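Tomgate Neighbors Help Board > Small Electronics > Earbuds

White earbud case keeps ending up in bits on the table

flarka276
I own a plain white earbud case and a beige marble-look work surface, and the two should never have met. Anything small and white I put down is gone until I lean an elbow on it. 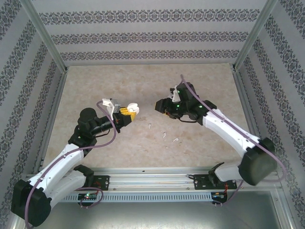 Last Wednesday it took me 17 minutes to find one earbud, and I was looking straight at it for most of them. Do people use a mat? Also, how do you clean the case without making it worse?

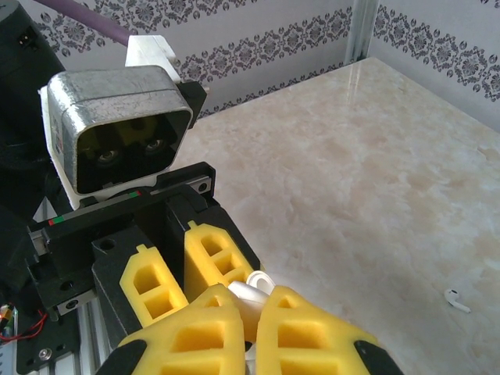
Posted by Cai in Gemville - 4 replies to date

Dark mat, yes. A dish towel works too if your standards are like mine. For the case, dry cotton swab outside, dry soft brush inside, and keep the lid facing you when you open it - mine once fired an earbud behind the stove, where it lives now. Skip the wet wipes.

tomgate_3000
Buy black ones.

oldsocketset
Black ones vanish in a bag, so that only moves the problem. I use a baking tray with a rim. Nothing rolls off, and it cost me nothing except nearly all my cookies that week. Agree about the brush.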